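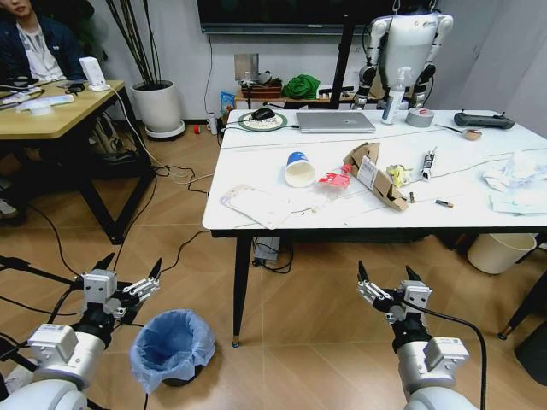 ## May, 14.20: clearing the white table

Stained sheet and its board: keep until Romain has copied the values off. Cup, torn box and tissues go in the blue-lined bin. Bin stays on the floor by the table, liner folded over the rim.

- Battery to the spent cells tub, not the bin. Natanael to test first, 2 min under load.
- Mouse off the plate. Plate to the sink, crumbs and all.
- Spray bottle: no label I trust. Decant, refill to 260 ml, mark it.
- Duct tape back on the Stuson rack.
- Laptop last. Trace the cables before pulling any of them.

Table is 800 deep, so the back row needs doing from the far side. Ask Teodor about the remote.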